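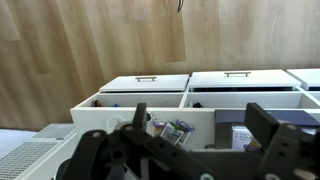 julio de 2019

Khôi volvió de Hallilwood convencido de que la Kurkier eléctrica es el futuro. Yo le pregunté cuántas vueltas había dado y me dijo que cuatro, con el asfalto vacío y un mecánico de la marca esperándolo en boxes. Así cualquiera se enamora.

El folleto promete una carga completa en cinco horas y no dice con qué enchufe. Tampoco dice cuánto pesa la moto - dato que en las de gasolina ponen siempre en la primera línea. Lensa escribió a Ernmont para preguntarlo y le contestaron con una foto en color rojo.

Nahom quiere que inscribamos una en la subida de septiembre. Somos ocho en el club y cuatro ya han dicho que sí, antes de ver un precio. Yo he dicho que me lo pienso, o sea que no. Me acuerdo del carburador milagroso de Dagim, que también iba a cambiarlo todo y duró lo que duró.

Del par motor no discuto. De lo que queda en la batería tras la última horquilla, sí.

Mañana, cambiar el aceite de la mía y llamar a Selamawit por lo del remolque.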